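Tuesday, a bit after 4

Wallpaper is up in the Wollach bay. Three walls, same floral pattern on all of them, and if you stand in there for longer than a coffee you start hearing a tea room. Volkan Altıntaş picked it. The order sheet says "botanical, muted." I would like to see what he considers loud.

Notes for whoever does the next one:

Side walls went on first, then the back. I'd do the back first next time. The pattern repeat is 70 cm and I trimmed it wrong on the first drop, so one length of perfectly good peonies is now lining the drawer under the bench. Paste was the Radulović tub, the one with the dented lid. It says leave it 12 minutes before hanging. Leave it 12 minutes. I left it five and spent the afternoon chasing a bubble.

Corners: tuck the paper behind the aluminum posts. Don't try to cut flush to them. Yiran Fang tried flush on the Bonduvholm bay in January and it has been curling ever since.
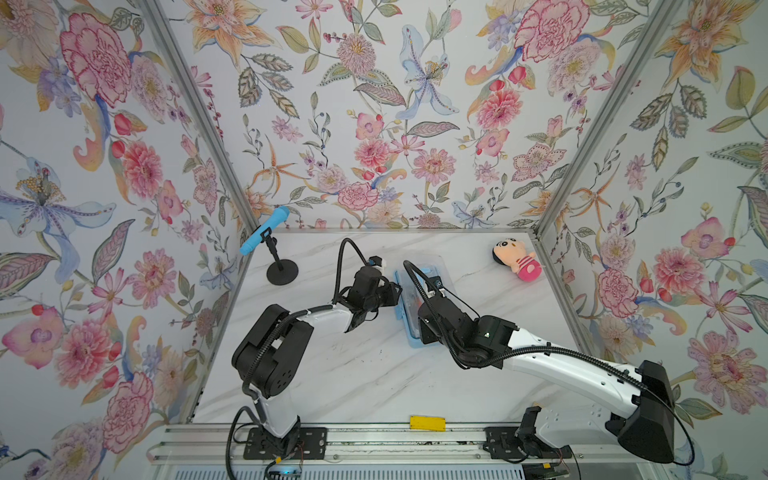
Photo: bay camera / Y. Fang

The tabletop is the white marble pattern we already had. It has small dark specks and scuffs near the middle that I took for dirt and went at with a damp cloth, then a less damp cloth, then a thumbnail. They are staying. Anyone who feels strongly about it can order a new top from Clukach, who quoted 279 for the last one and were not in a mood to discuss it.

Props so far: the toy microphone, blue, on its black stand at the back left, and the plush boy with the eyebrows over at the right, lying on his side. Yiran wants the stand further forward. I want it where it is, where I can't knock it with my sleeve. To be settled tomorrow by whoever gets in first.

The mic clip holds at an angle and I like it that way. If you straighten it, put it back.

Still to do: wipe paste off the right-hand post, label the leftover roll (up to 90 cm on it, I haven't unrolled the end), find out who has the seam roller. It was on the hook at lunch.

Volkan has asked whether there is enough left to do the door. There is not.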